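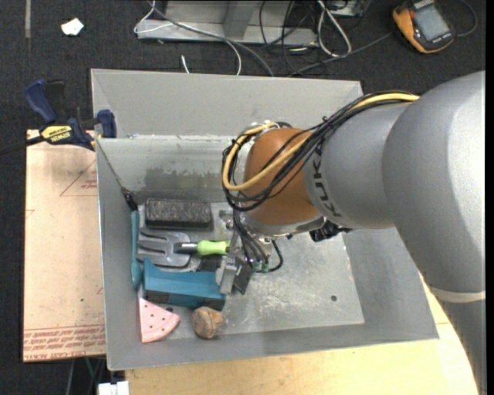 Dilruba Abeysekara put it to us in the first round of interviews that a bin is never half full, it is full on one side. She had been asked where she would look first for a trowel, and she answered that she would look along the walls, on whichever side the last person had been standing, and only then in the middle.

4.2 Crowding along the walls

Figure 2. Mixed goods packed along the left side of an open metal bin. A hand garden fork lies directly below a speckled dark grey block with a rough upper face. The right half of the floor is empty.

Her remark describes most of what we found in the open bins at the Nelow depot in Gernberg. Goods taken in at the depot are sorted by size and weight before they are sorted by use, and small heavy items from the garden, the kitchen and the workshop share the same container until someone has time to separate them. The depot's intake list for September held 637 items of this kind. We did not weigh them or rank them by value. We recorded only where in the bin an item lay, what lay next to it, and whether a person looking for it picked it up on the first reach.

We use the word crowding for an arrangement in which the goods touch or nearly touch one another on one side of the floor while a large part of the floor stays bare. Figure 2 shows a clear case. The floor would allow the same goods to lie farther apart, and the fork could be set down with open metal on both of its long sides. With the goods close together, the long edge of one item becomes the boundary of the next.

Crowding has some practical advantages, and the sorters named them without being asked. An empty half gives room to set down a second load. It also gives a place to move things to while searching, so that goods can be shifted across the floor piece by piece and do not have to be lifted out onto the bench. Tharindu Wickramasinghe worked this way throughout. He cleared from the crowded side to the bare side, and when he had found what he wanted he left the rest where it was, so that the crowded side had changed places. Sigrun Hedlund pushed everything back to the wall she had started from. Both regarded their own habit as the ordinary one.

The cost is in the grip. A long thin tool that lies flat on sheet metal is hard to get fingers under, and it is harder when there is something against its side. With the fork and with similar hand tools, the sorters reached for the handle if the handle end was clear. If it was not, they took hold of the head, tipped it, and brought the handle up after it. Blocks and other heavy square pieces were treated differently. These were slid away from their neighbors before they were picked up, usually with one hand flat on the top. A rough top helped here -- several people said they preferred a gritty surface to a smooth one for sliding, though they disliked it for carrying.

Direction also mattered. Goods with a straight side tended to be laid parallel to a wall of the bin, and long goods were laid parallel to goods already there. In Figure 2 the block is parallel to the back wall and the fork lies horizontally below it. We saw this kind of lining up in bins filled by people who said they had paid no attention to order at all. Chathurika Jayasinghe suggested that the hand does it on the way down, as the item is lowered into the space that happens to be open. We think this is likely for long tools. It explains less well why square pieces so often ended up parallel to a wall when there was open floor on every side of them.

4.3 First reach

The search task was carried out by 17 people, all of whom had worked at least one intake shift. Each was given the name of an item and asked to take it from the bin. Nearly 400 searches were usable. We left out those in which the name was misheard, or in which two items in the bin fitted the same name.

Searches in crowded bins were slower to start and then quick to finish. People stood and looked for longer before putting a hand in. Once they had reached, they seldom changed their minds. In bins where the goods had been spread over the whole floor, the hand went in at once and often moved from one item to another before closing on the right one. We had expected spreading to help in every case. For small round goods it did, as these tend to disappear behind anything taller. For long tools the benefit was small, and in deep bins some people said they would sooner have everything against the near wall than have to lean over for the far corner.

Wall height was raised often enough that it should be mentioned here, although we did not vary it. Tall walls shade the floor, and a dark item beside another dark item was missed more than once. Remedios Lorente asked for a lamp clipped to the rim and then found that it put a hard shadow along the very wall she was searching. She turned it off and finished the rest of her session by the ceiling light. Scuffed and scratched floors were mentioned too. A bright scratch can pass for the edge of a thin metal tool, and two people reached for one.

4.4 Dividers and labels

Part of the way through the study the depot fitted some bins with Fakir wire dividers. We had no say in the timing, and the results from those bins are reported apart from the others. The dividers kept goods from sliding, and they were popular with the people who filled the bins. They were less popular with those who emptied them. A garden fork with its prongs through the wire has to be turned before it will come free, and small tools were sometimes left behind for this reason. By the end of the month, sorters had pulled the dividers out of the deeper bins and stood them behind the bench.

Plirik tags were tried on hand tools only. They made naming easier and did nothing for reaching, as the tag was as likely to be under the tool as on top of it. Tags tied to the neck of a fork held up well. Those stuck to handles did not, and were dropped from the trial before the second intake.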